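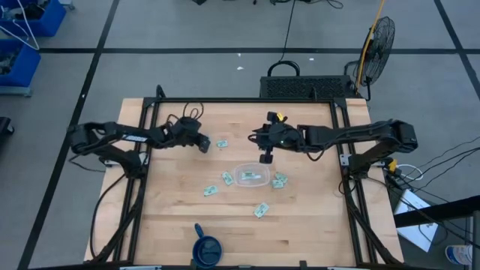 Gripper comparison, minutes of October 3, 2018

1. Cards into the tub
The Olitz fingers and the Sutherland fingers were tried on the small green-and-white cards. Olitz picked 37 of 55, Sutherland 25 of 55. The cards which overlap are still difficult for both.

2. Controller
The Druleo controller stopped 14 times in September. Udavdale asks for the logs — to be sent before the next meeting.

3. Decision
We keep Olitz for the next round. Cable at the wrist to be tied shorter.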